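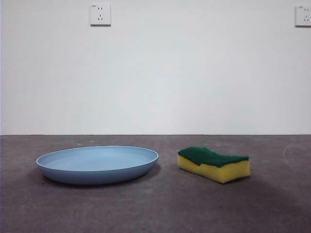 Dish sponge

A dish sponge, also called a kitchen sponge or scouring sponge, is a small block of soft, porous material used with water and detergent to clean plates, bowls, cutlery and cookware. The most common household form has two layers: a thick body of foam and a thinner abrasive pad bonded to one broad face. Yellow foam with a green pad is a familiar colour combination, although many others are sold.

Construction

Most two-layer sponges have a body of polyurethane foam or cellulose. Polyurethane stays flexible when it dries out. Cellulose, made from wood pulp, stiffens as it dries and softens again in water. The scouring layer is usually a non-woven web of synthetic fibres, coated with resin and in many grades with a fine mineral abrasive. Pad colour is often used by makers to mark the grade, but there is no common standard and the same colour may differ in harshness between brands.

The two layers are normally joined as large sheets and cut to size afterwards. With use the foam may compress or lose its shape, and the pad can begin to lift at the corners.

Use on tableware

The foam side is used for general washing and for surfaces that mark easily, including glassware, non-stick coatings and decorated or matte-glazed plates. The scouring side is meant for dried or baked-on food, mainly on uncoated metal and oven dishes. Abrasive pads can dull a glaze or wear away a printed pattern. Melamine and other plastic plates scratch more readily than glazed ceramic.

Shallow plates are generally wiped from the centre outwards, then around the rim and across the underside. The foot of a plate, where there is one, can hold grease picked up from the plate stacked beneath it. In hand washing the usual order is glasses, cutlery, plates and then pots, with the water changed when it becomes greasy.

Care and replacement

A damp sponge holds food particles and supports the growth of bacteria. Rinsing, squeezing and standing the sponge on its edge between uses shortens drying time. Heating and dishwasher cycles reduce bacterial numbers but do not make a sponge sterile. A sponge that smells after rinsing, sheds crumbs of foam or has a loose pad should be thrown out. Sponges used on floors or bathroom fittings are kept apart from those used for dishes.

Disposal

Polyurethane sponges are not accepted in most kerbside recycling and go in the general rubbish. Plain cellulose sponges without a synthetic pad may be composted if the packaging says so.

See also

Dishcloth
Dish brush
Steel wool
Tableware

Page last edited June 17, 2021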